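Filmkritik schreiben: vom Kinosaal zum fertigen Text
Startseite
Ratgeber

Eine Kritik zu einem Festivalfilm muss oft am selben Abend stehen. Mit diesen Schritten klappt es auch beim ersten Mal.

Schritt 1: Vor der Vorführung
Lesen Sie nur die Grunddaten: Regie, Land, Laufzeit. Den Pressetext heben Sie sich für später auf. Nehmen Sie einen Block und zwei Stifte mit, das Handy bleibt aus.

Schritt 2: Im Saal notieren
Schreiben Sie Stichworte, keine Sätze. Mehr als 15 Notizen braucht ein Spielfilm selten. Dialogzeilen nur aufschreiben, wenn Sie sie wörtlich zitieren wollen.

Achten Sie auf Gegenstände, die wiederkehren, und auf die Stelle, an der sie zum ersten Mal auftauchen. Ein Kerzenhalter auf einem Beistelltisch kann in der letzten Einstellung wichtig werden.
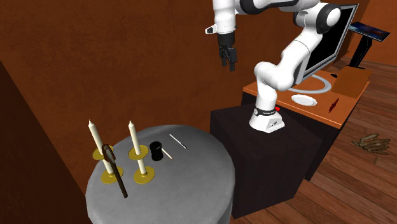

Schritt 3: Rohfassung
Beginnen Sie mit einer Beobachtung aus dem Film. Die Handlung bekommt höchstens 100 Wörter, das Ende bleibt draußen. Für eine Kurzkritik reichen insgesamt 260 Wörter.

Schritt 4: Prüfen
Namen und Schreibweisen mit dem Festivalkatalog abgleichen. Wertungen ohne Beleg aus dem Film streichen. Danach einmal laut lesen.

Text: Zihan Hao
Stand: 15.10.2025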